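Plier un T-shirt sur le lit, sans planche ni table 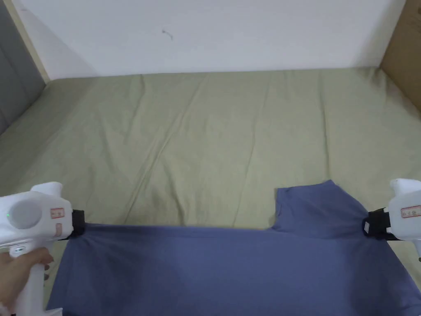

Le T-shirt bleu-gris tendu au-dessus du lit.

Un lit fait convient très bien pour plier le linge, à condition que le drap soit tiré. La méthode donne des T-shirts de même largeur, faciles à ranger debout dans un tiroir ou à plat sur une étagère.

Préparation
Lissez le drap du plat de la main et retirez les oreillers. Sortez le linge de la corbeille sans le tasser. Un T-shirt resté en boule se secoue deux ou trois fois avant de commencer.

Étape 1
Prenez le T-shirt par les deux épaules et tendez-le à l'horizontale. Ne tirez pas sur l'encolure, elle se détend vite sur les jerseys fins.

Étape 2
Posez-le sur le lit, devant vers le drap, le bas d'abord puis les épaules. Chassez les plis du centre vers les coutures.

Étape 3
Rabattez un côté vers le milieu du dos, manche comprise, puis ramenez la manche vers l'extérieur pour qu'elle ne dépasse pas. Faites de même de l'autre côté. La bande obtenue doit mesurer 16 cm de large pour un tiroir Malel, un peu plus pour une étagère.

Étape 4
Remontez l'ourlet jusqu'à 7 cm sous le col, puis pliez encore en deux. Pour un rangement debout, pliez en trois. Un T-shirt taille M en coton moyen tient alors sur 11 cm de haut.

Rangement
Placez le pli arrondi vers le haut. Dans un tiroir de 30 cm de profondeur, laissez un peu de jeu, sinon les piles du fond se froissent.

Manches longues
Même pliage, mais la manche se couche le long du corps après l'étape 3. Les sweats épais se rangent à plat.

Voir aussi : Plier un drap-housse, Trier les chaussettes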